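Starting to walk after a long winter indoors
Walking and Easy Hiking board

mossy_heel
Hi all! My doctor wants me moving again, so I've picked the paved trail out by Brotwood (trees all down one side, lovely) and I'm hoping to work up to 20 minutes by March. Do I need real hiking shoes?
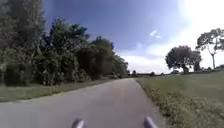 Re: Starting to walk after a long winter indoors

plumbline66
Welcome, and good for you! Please don't spend 200 dollars on boots for asphalt. Any comfy sneaker will do, and your knees will thank you for the softer sole.
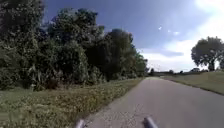
And bring water, even on the short days, I always forget mine and regret it.

tansy_k
Gently disagree, plumbline! Sneakers wrecked my arches. Get fitted properly first.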